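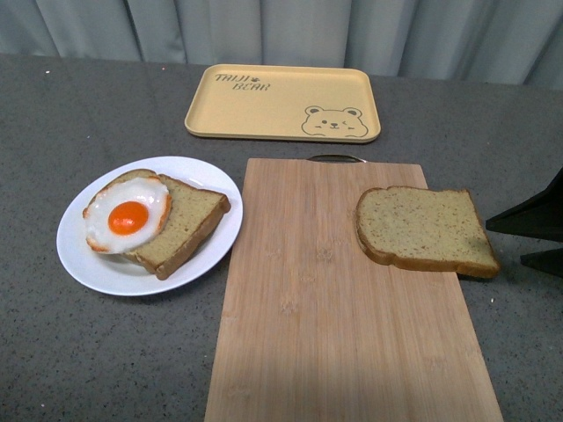

Cómo montar un desayuno de juego: la tostada con huevo

Publicado por Dagim Tekleab el viernes, 14 de octubre de 2022

El desayuno de juego es una de las actividades que más repetimos en la ludoteca Zirnton. Sirve para practicar cómo se pone una mesa, cómo se pasa la comida de un plato a otro y cómo se lleva una bandeja sin volcarla. Se puede hacer en casa con lo que haya en la cocina y alguna pieza de comida de juguete. Esta página explica el montaje de la tostada con huevo, que es el más fácil, y al final hay algunas variantes.

Está pensado para niños a partir de tres años, siempre con un adulto al lado. Con menores de esa edad conviene usar solo piezas grandes y cambiar el plato de cerámica por otro que no se rompa.

Material

– Una mesa a la altura del niño, con 80 cm libres de ancho como mínimo.
– Un plato llano de borde ancho. El blanco liso va muy bien: la comida destaca y se ve enseguida si está centrada.
– Una bandeja ligera con reborde.
– Una rebanada de pan de juguete.
– Un huevo frito de juguete.
– Un paño que no suelte pelusa.
– Una cesta o caja para guardar las piezas.

Sobre la bandeja: nosotros usamos una rectangular de color amarillo pálido, con las esquinas redondeadas y las letras TAIJI BEAR en una esquina. En la opuesta lleva dibujada la cara de un oso que guiña un ojo. El dibujo ayuda más de lo que parece, porque marca cuál es el lado de abajo y el niño puede orientar la bandeja él solo. Si la vuestra es lisa, pegad una pegatina en la esquina inferior derecha y funciona igual.

Preparar la mesa

1. Retirad todo lo que no vaya a formar parte del juego. Los lápices, las llaves y el teléfono del adulto acaban siempre dentro del plato.

2. Pasad el paño por el tablero. En las mesas grises moteadas, con aspecto de granito, las migas y las motas claras se confunden con el dibujo y hay que mirar desde un lado para verlas. Insistid en la parte del fondo, la que queda pegada a la pared o a la cortina.

3. Si hay una cortina detrás, comprobad que el bajo no se apoye en la zona donde va a estar la comida. Una manga o un pliegue bastan para arrastrar una pieza ligera.

4. Colocad la bandeja al fondo, hacia el centro, con el dibujo al derecho. Dejadla vacía. Se usará al final, para llevar el desayuno a quien lo haya pedido.

5. Poned el plato delante, más cerca del niño. No hace falta que quede en el centro exacto. Para una criatura zurda suele ser más cómodo un poco a la izquierda, y para una diestra, un poco a la derecha. Probad y dejadlo donde alcance sin levantarse.

Montar la tostada

1. El pan va primero. Se coge por los bordes, con los dedos en la corteza, y se baja hasta el plato sin soltarlo desde arriba. Puede quedar recto o en diagonal. En diagonal cabe mejor una rebanada larga, aunque una punta llegue a asomar por encima del borde. No pasa nada mientras el pan esté estable.

2. Tocad el pan con un dedo en cada extremo. Si se balancea, hay que moverlo hacia la parte honda del plato. Los platos de borde ancho tienen un centro bastante más pequeño de lo que uno calcula, y una rebanada rígida puede quedarse apoyada en el borde por los dos lados.

3. Después va el huevo. Se coloca encima del pan, con la yema hacia arriba. Para empezar, lo más sencillo es ponerlo en una mitad de la rebanada y dejar la otra libre. Así queda sitio para añadir algo más tarde y el niño puede sujetar el pan con una mano mientras coloca el huevo con la otra.

4. Pedid al niño que retire las manos y mire el plato. Si el huevo se ha quedado montado sobre la corteza o cuelga mucho por un lado, que lo corrija él. Los adultos tendemos a empujar la pieza con el dedo para dejarla bien – es mejor aguantarse.

5. Cuando ya lo haga con soltura con las manos, dadle una espátula pequeña o unas pinzas de cocina con las puntas de silicona. Las metálicas marcan los juguetes blandos.

Pasar el desayuno a la bandeja

Hay dos maneras de hacerlo y conviene empezar por la primera.

La primera es llevar el plato entero. Se acerca la bandeja, se coge el plato con las dos manos por el borde y se deja en el centro. Antes de probar, medid. Un plato de 28 cm no entra en muchas bandejas infantiles y se queda apoyado en el reborde, con lo que patina en cuanto se levanta. En ese caso, usad un plato de postre.

La segunda es pasar solo la comida: se retira el huevo, se traslada el pan a la bandeja y se vuelve a poner el huevo encima. Es más larga, pero obliga a pensar el orden. Muchos niños intentan mover el pan con el huevo puesto, se les cae y lo vuelven a intentar de la misma forma. Dejadles unos cuantos intentos antes de proponer otra cosa.

Para llevar la bandeja, manos en los lados cortos, codos pegados al cuerpo y pasos cortos. El recorrido puede ser de una mesa a otra dentro de la misma habitación. Con el plato de cerámica no recomiendo pasar de ahí, y menos en suelo duro.

Recoger

1. Se retira la comida en orden inverso: el huevo, el pan.

2. El plato va al fregadero si se ha tocado con las manos sucias. Si no, se seca con el paño y se guarda.

3. Las piezas de juguete se limpian con un paño húmedo y una gota de jabón. Nada de lavavajillas, salvo que el fabricante lo indique. Dejadlas secar del todo antes de meterlas en la caja, sobre todo las de espuma.

4. Por último, la bandeja y la mesa.

En Zirnton dejamos una foto del plato montado junto a la caja. Los niños que llegan más tarde la usan de modelo y no hace falta volver a explicarles todo.

Problemas frecuentes

El huevo resbala. Suele ocurrir con piezas de plástico brillante sobre pan también brillante. Un trocito de esterilla antideslizante debajo del huevo lo soluciona.

El plato gira al tocarlo. Poned un mantel individual o una servilleta de tela extendida debajo.

El niño se lleva las piezas a la boca. La comida de juguete bien hecha engaña incluso a los mayores. Hay que decir antes de empezar que no se come, y si aun así insiste, cambiar a piezas de fieltro o de madera, de aspecto menos real. Guardadlas siempre lejos de la comida de verdad.

Se aburre enseguida. Dejadle tomar el pedido. En lugar de montar la tostada porque sí, que pregunte a alguien cómo la quiere: con el huevo a un lado, en el centro, con el pan solo.

Variantes

Dos comensales. Se preparan 2 platos iguales y se comparan. Es un buen ejercicio de observación para los de cinco y seis años, que enseguida discuten si un huevo está más torcido que el otro.

La tostada completa. En la mitad libre del pan se añade tomate, queso o una hoja de lechuga de juguete. Conviene poner las piezas planas primero.

Copiar el plato. El adulto monta una tostada, el niño la mira, se tapa con un paño y tiene que hacer otra igual. Empezad con el pan recto. La diagonal cuesta bastante más de recordar, y es frecuente que la inclinen hacia el lado contrario.

Desayuno de verdad. Cuando el juego ya sale bien, se puede repetir con una rebanada de pan auténtica y un huevo hecho por un adulto, ya templado. El plato y los pasos son los mismos. La espátula, eso sí, tiene que ser algo más ancha, y el paño para las migas va a hacer falta.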